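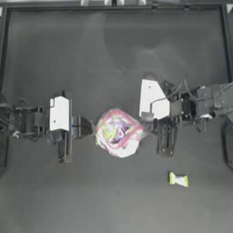 Issue 13, page 3

Your questions about the Malgate sweet bag fault

I've had a pile of messages since our two-armed rig went wrong on a Sunday afternoon, so I've put the answers in one place. If yours isn't covered, drop me a line!

What went wrong?
The left arm stopped listening. We were practising with the zip-top bag of sweets, both grippers close in, and the left one closed and wouldn't let go. The right one carried on with its part of the job and pulled. I hit the stop button, a bit late if I'm being fair.

Was anyone hurt?
No. Kanako Koyama was at the desk and well clear. She did get a talking-to from me later for having her sleeves loose near the table that morning, but that's another matter.

So what caused it?
A cable. One of the motor leads on the left arm had worked itself half out of its socket, and the wrist lost its signal whenever the arm stretched out far enough. Sherif Zaki found it by wiggling things until the fault came back — not very scientific, but he was quicker than my log files.

Why didn't the software catch it?
It should have done. Our program waited 50 readings before it called a motor missing, and that's far too long when two arms have hold of the same thing. It now waits 10, and if one arm drops out they both stop.

Will you still use bags?
Yes, I'm fond of them. They're see-through, they crumple differently every time and the grippers find them really hard work. Wrapped sweets are good on their own too (the lime-green ones are my favourite to pick up).

I've got a similar rig. What should I check?
Switch off at the wall first. Then go along each lead and press it home, and move the arm by hand through its full reach to see if anything goes tight. Ximena Figueroa ties hers down with a bit of slack at each joint and I've started copying her.

Can I eat the sweets?
Please don't. They've been on that table for ages.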